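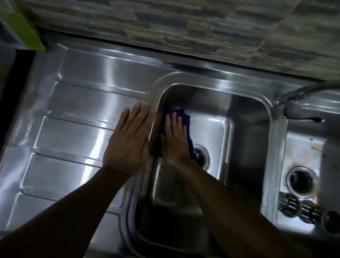 Can a Machine Clean the Sink Yet?

The engineer who runs the chore program at Skukora has a short answer when people ask her whether a robot can do the housework. "Some of it, slowly, and you won't like the price," she says.

We met at the company's workshop in Donham, where the team has two test kitchens and a laundry room. She has been there since the start, and before that she worked on packing lines. The project she leads is called Jenari. It began with dishes and has since moved on to the things people do after the dishes, such as wiping down and putting away.

I asked her why a sink is hard. Floors have been done by machines for years, and a sink is a lot smaller than a floor.

"A floor is flat and you can be wrong by an inch," she said. "A sink is a bowl made of mirrors. The light moves when you move. A depth camera looks at polished steel and gives you holes, or it gives you a wall that isn't there. Then you ask the arm to push a wet cloth into a corner it can't see properly."

The cloth is the other half of the problem. A sponge on a stick keeps its shape and a cloth doesn't. People bunch it up, flatten it, fold it over to a clean side and poke it into a gap with one finger, and they do this without looking. Her team spent most of May on cloths alone.

"We had an arm that could wipe a countertop well," she said. "We gave it the rim of a sink and it went straight over the top of the dirt. The pressure was right for a flat surface. On a curve it was touching in one spot."

Then there are the loose parts. Most people lift out the strainer basket, hold it in one hand and go around it with the cloth in the other. 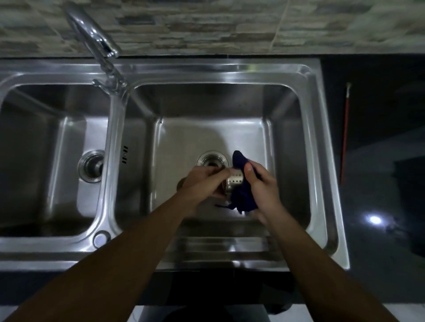
Page last changed: June 17, 2020

"That's the part I show visitors," she said. "One hand holds, one hand wipes, and both of them are adjusting the whole time. The basket is small and full of little holes. If you squeeze too hard with a steel gripper you bend it. If you don't squeeze enough it spins away from you."

Her current system can pick a basket up and set it back over a drain. In the last round of 1,000 tries it dropped the basket more often than she would like, and she wouldn't give me the rate. Cleaning one properly took the machine 18 minutes. She does it at home in less than one.

Shop floors are further along. Jitaru, a firm that makes trays for bakeries, uses two of Skukora's arms to wash down its benches between shifts. The benches are all the same height and nothing is left on them. "They changed the room to suit the arm," she said. "A factory can do that. I can't go into your kitchen and tell you where to keep your stuff."

I asked when she would put one in her own home. She thought about it for a while.

"For folding towels, maybe soon. For the sink, I'd want it to notice a stain and go back to it. Right now it wipes where it was told to wipe and then it says it's finished."

The team's next tests are on greasy pans. She expects those to go badly at first, and has ordered extra pans.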